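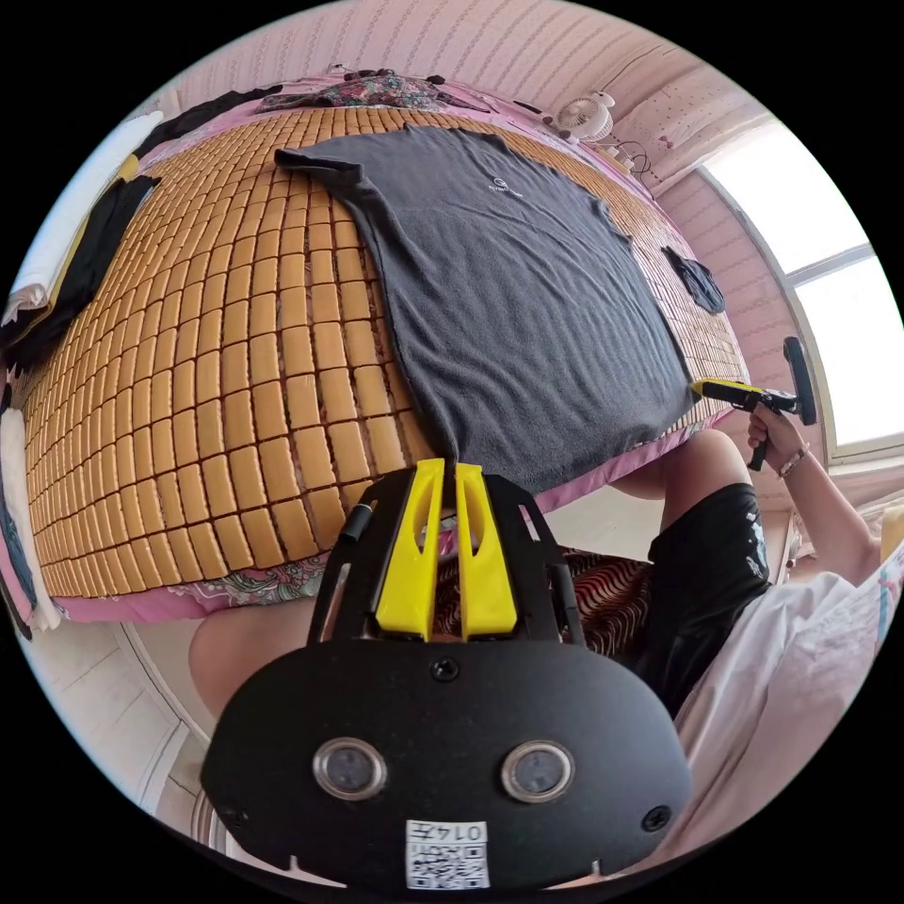
Corrado Costa wrote back before I had even started: you can't steam a T-shirt lying flat on a mat like that, the tiles will print right through it and you'll end up with a worse shirt than you began with.

February 28, 2024. Clothes care, bedroom setup, Pornuvbridge.

Fair objection, and I half share it. But he hasn't tried it either, so for now it is one opinion against another. The question for today was whether the bed is any good as a work surface, for steaming and for folding. The Skenemine people say in their care notes that "any firm, flat surface" will do. A mattress with a tile mat on top is firm if you press on it and flat if you don't look closely. I wouldn't sign off on either word.

Steaming first. Charcoal T-shirt, short sleeves, small white logo on the chest, laid out with the neck toward the pillow end. Worked along the hem and kept off the logo, as I don't trust prints and heat together. First pass took 98 seconds, one side only. The Pondale method promises a whole shirt in that sort of time, and I would like to see the shirt. Creases along the hem dropped out fine. The side seam stayed a bit puckered, same as on a board, so I don't blame the mat for that.

Tile marks: I did find faint lines on the back of the shirt when I turned it over. They went after I hung it on a hanger for a while. Corrado can have half a point. What I can't say is whether the lines came from the steam or from my leaning on the cloth with my other hand. Need to repeat without leaning. Until then please don't quote this as "mat leaves marks" or as "mat is fine."

Then folding. I used the dark gray piece, partly to get away from thin cotton, where everything looks good.
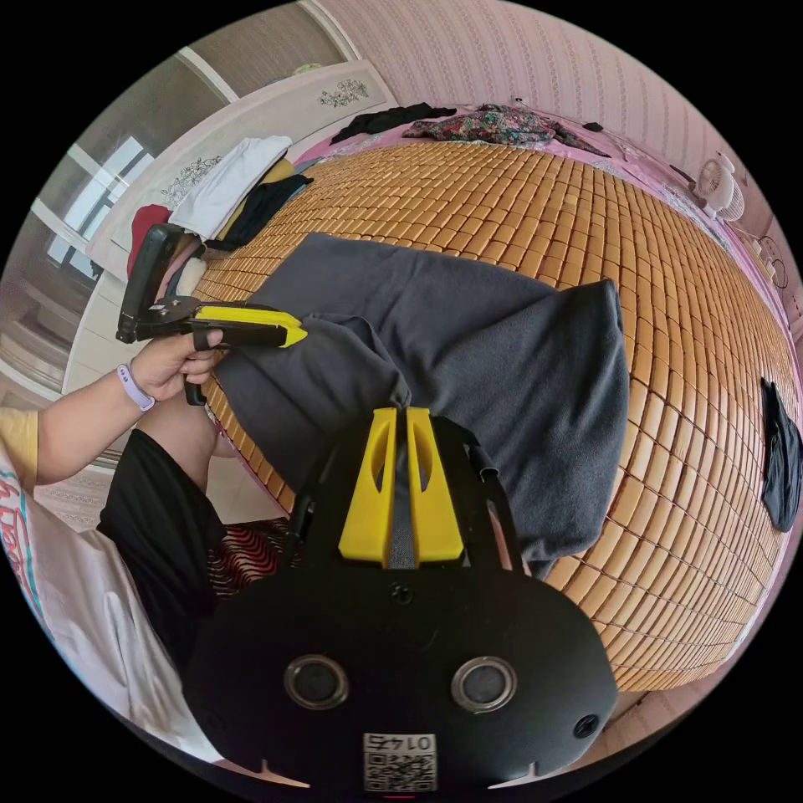

Dark gray piece on the bed, bunched in the middle, one corner up.

The Donati fold goes: find two corners, lift, bring to the far edge, let it drop, square it up. Written down it sounds like nothing. In practice finding the corners was most of the work. Soft cloth hides its own corners, and I twice took hold of a bit of edge that only felt like one. Total for one complete fold was 123 seconds, and I'd guess less than half of that was folding.

The instructions also claim the result is the same every time. I did 6 folds and no two were the same size. Close, yes. If you stacked them in a closet you wouldn't care. But "the same every time" is a strong thing to print, and it makes me wonder what they were folding and how many tries they left out.

One thing in favor of the mat: the cloth slides on it. On a bare bedsheet the sheet comes along with whatever you're pulling, and you end up straightening two things. The tiles let go.
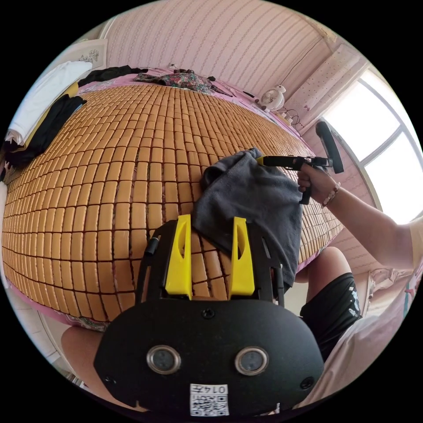

The sliding has a cost, though. Anything left over the side of the mattress wants to keep going, and a heavy fold laid down too near the edge will take itself to the floor. Mine did once. I'd mark off a strip along the side and keep out of it, a hand's width to start with. Working further in means more reaching, and my back has an opinion on that. A table would settle the whole argument, but the point was to use what's in the room.

Also tried lifting the cloth clear and letting it hang before laying it down, standing up, on the theory that gravity does the first half of the flattening.
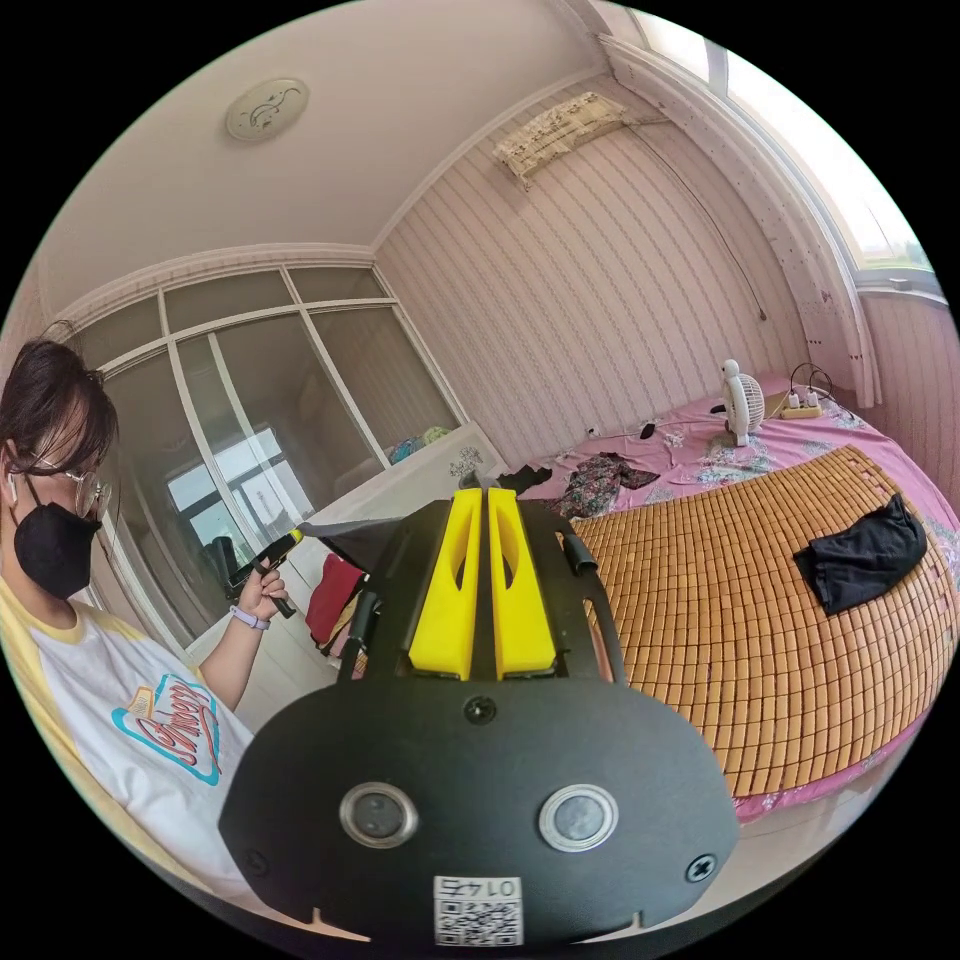 It may help. I noted "better" after two tries and "no difference" after the next, so I'm putting it down as unproven. Standing is easier on the knees in any case.

Distance matters more than I expected with the steamer. Too close and the cloth gets damp in patches, too far and you are heating the bedroom. I keep seeing "100% wrinkle free" in the Pondale notes and I have yet to get there on a single garment, ironed or steamed, on any surface.

To do:
Repeat T-shirt, no leaning, check the back right away.
Same shirt with a towel under it.
Time the corner search separately from the fold.
Ask Corrado what he lays his shirts on.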